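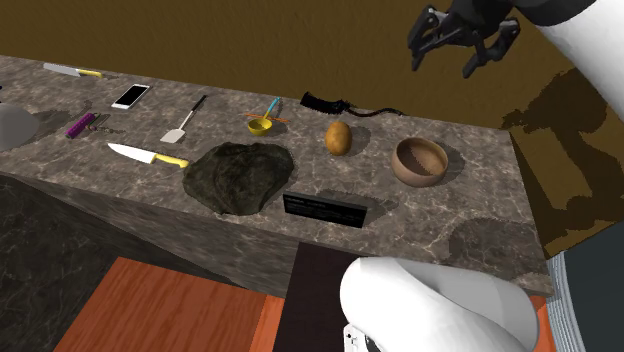
Jui-lin Hsiao remarked that a kitchen is the only room in a house where people argue about centimeters, and that she had lost most of those arguments in her first year of practice. She had drawn counters to the standard height and had watched clients ask for something else.

Chapter 4
Counters and Work Surfaces

4.1 Why the counter comes first

Most kitchen plans begin with the counter. Cabinets, outlets, lighting and plumbing are all placed in relation to it, and a mistake in its height or depth carries through the rest of the job. Students often want to start with the appliances. Appliances can be exchanged late in a project. A stone top that has been cut cannot.

This chapter covers height, depth, usable length and surface material. Sinks and drainage are treated in Chapter 5. Readers who have not worked through the section on floor loads in Chapter 3 should do so before attempting the exercises on stone tops.

4.2 Height

Standard heights were set for a standing adult of average build doing mixed work. Kneading and rolling go better on a lower surface. Fine cutting goes better on a higher one. A quick check is to have the user stand with the upper arms relaxed and the elbows bent, measure from the floor to the elbow, and set the surface a hand's width below that point for general work.

Where two people of different heights share a kitchen, Kuo-hua Kwok recommends choosing the height for whoever does the heavy work and adding a thick board for the other. A split-level counter solves the same problem but breaks up the working length, and spills collect at the step.

4.3 Length and the problem of storage

The drawn length of a counter and its usable length are different quantities. In the Dudholm house, which we will return to in Chapter 7, the main run measures 3000 mm on the plan. After the sink, the stove and the things the owners keep out permanently were subtracted, 787 mm remained for preparing food. The owners had complained that the kitchen was too small. Moving the storage to a shelf was cheaper than extending the run.

When surveying an existing kitchen, record the objects that live on the counter as well as the fixed equipment. Do this before the owners tidy up for the visit, if they will allow it.

4.4 Surface materials

Stone, wood, laminate and steel are the materials met most often. Each is discussed under four headings: resistance to heat, resistance to stains, ease of repair, and weight. Patterned surfaces hide crumbs and small scratches, and some users dislike them for that reason. Plain dark surfaces show dust and water marks.

Table 4.1 on page 77 compares the materials. Prices are left out of the table, as they vary too much by region to be useful.

Key terms for this chapter: working height, clear run, overhang, backsplash, seam.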